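Storing opened flour and rice in a damp kitchen
Home and Kitchen > Food storage
Asked by Wondimu Gudeta, 24/07/2019
4 replies hidden, showing best answers

We moved to Stamavley in the spring, into a ground floor flat with a north-facing kitchen. It is a nice place but the kitchen is damp. There is no extractor and the window only opens a crack. In the old flat I kept flour, rice and oats in their paper bags with a peg on, and it was fine for years. In this one the flour goes lumpy within a fortnight and last week I found small brown beetles in the semolina. I threw out the lot.

I have cleaned the cupboard with hot water and vinegar. What I want to know is:

Do I need glass jars or will plastic tubs with lids do? I already have a few tubs of different sizes, no two the same make.

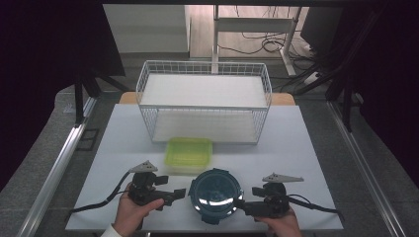
Also, is it worth freezing flour before it goes in the cupboard? My sister in Mivville says she does this with every bag but my freezer is small and mostly full of bread.

I don't want to spend a lot. I bake once a week and we eat rice most days.

Answer from Vilho Nieminen
Marked as helpful by 8 people

Plastic is fine if the lid shuts tight. To test a tub, half fill it with water, put the lid on and turn it over above the sink. If it drips, use that one for pasta or tea bags and keep the flour in something better. Dry it completely before you put food in it. I leave mine open overnight.

Glass is better for anything with a strong smell, as old plastic can hold on to curry powder and pass it to your oats. For plain flour and rice I wouldn't bother buying any.

On freezing: yes, for flour, semolina and anything wholemeal. The eggs are often in the bag when you buy it. Put the bag inside a second plastic bag and freeze it for 4 days. Then leave it on the worktop, still sealed, until it is back to room temperature. If you open it cold you get water on the flour and you are back to lumps. With a small freezer, do one bag at a time and buy smaller bags.

Check the cupboard as well as the food. Pull out any shelf paper and run a vacuum cleaner nozzle along the joints and into the peg holes, then empty the vacuum outside. Look in things you forget about, such as bird seed, dried chillies and old packets of nuts. Mine came back in September one year and they were living in a box of dog biscuits.

Keep the food off the outside wall if you can. That is usually the dampest cupboard.

Answer from hakala_road

Bay leaf in each tub. My mum always did it. Never had a beetle.

Answer from Irley Tenant

I'd ask the landlord about the extractor first. Tubs will keep the flour dry but you will get mould behind the units next. Write to them, don't ring, and keep a copy. Mine took ages but they did fit one in the end and the window stopped running with water.

Also don't put the rice above the kettle. I did that.

Comment from Wondimu Gudeta

Thank you all. Two of my tubs leaked so those are for pasta now. First bag of flour is in the freezer. I will write to the landlord this week.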